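Ikcombe autumn chapter: how I am doing the Kiva mill quests without spending cash
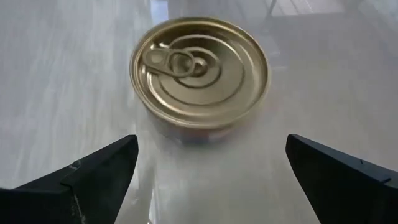

1/ The new chapter opened on 3rd September and many of my neighbors are already stuck on the second quest. I have played this farm for six years and I am slow but careful, so I will write down my order. Please forgive my English, I learned a lot of it from quest texts.

2/ First, do not plant anything on the Kiva land before you finish the short quest with the well. The game lets you plant, but those crops do not count for the mill. I lost a full field of barley like this.

3/ The well needs 12 Rope Coils. You can ask neighbors for them, and you can also get them from the old goat pen if you still keep it at level three. I had put my goat pen into storage in June. Take it out again, it works the next day.

4/ Second quest is the one where people stop. It says "Harvest 75 Winter Rye." Winter Rye takes 16 hours at the normal speed, and the mill discount does not apply to it. Plant in the evening, before you go to sleep, and harvest after breakfast.

5/ I see people using the speed potion on the rye. I would keep it. In quest five there is a crop of two days, and there you will want the potion much more.

6/ A reader asked me if the rye from the home farm counts. Yes, it counts, I tested with four plots. Rye from the seaside farm does not count. I don't know why they decided so.

7/ Now the flour sacks. The window shows that you need 314 in total for the whole mill, and this number frightens everybody. But it is divided over all five floors, and the floors have no time limit until the chapter closes.

8/ You get one sack for each neighbor barn you visit, one time per day. You get three if the neighbor has the Kaczorowski Bakery built. Please, if you have this bakery, put it near the entrance of your farm, so that we find it quickly!! I spent ten minutes on one farm looking behind the trees.

9/ My own bakery is now beside the gate, on the left of the pond. Everybody is welcome. I collect the thank-you gifts every morning.

10/ About the horse. Onix is the reward of quest four, and he is the black one with the white foot, he is not the same as the Onix Foal from the spring chapter. If you own the foal you still get the adult horse. They do not join together in the stable, they need two places.

11/ So please check your stable before you click "Finish." If it is full, the horse goes to the gift box, and the gift box deletes old items when it is full also. Last year I lost a sheep like this and support did not return it. I was sad for a week, over a sheep.

12/ Crafting: make the Rye Crackers only when a quest asks for them. They sell for 386 coins, it looks nice, but the butter that goes inside is worth more if you keep it for quest six.

13/ For butter, I feed the brown cows first and the spotted cows second. Some players say that the order changes nothing. Maybe they are right. I have always done it in this order and I have butter.

14/ Correction to post 3: the goat pen must be level three AND it must have at least one adult goat. Thank you to the two people who wrote to me. I forgot this because mine are all adults.

15/ Another small thing, the music of the mill is very loud on the tablet version. You can turn it off under the little gear, but then the sound of ready crops also goes away. I leave it on and make the tablet quiet.

16/ I am on quest five now, with nearly all of the second floor built. If somebody is already at the third floor, can you tell me whether the millstone parts can be asked from neighbors, or only crafted? The help page mentions both.

17/ I will be sending rope tonight to everyone who has asked on the wall. If you need sacks and not rope, write "sack" under this post and I will change your gift before I go to bed.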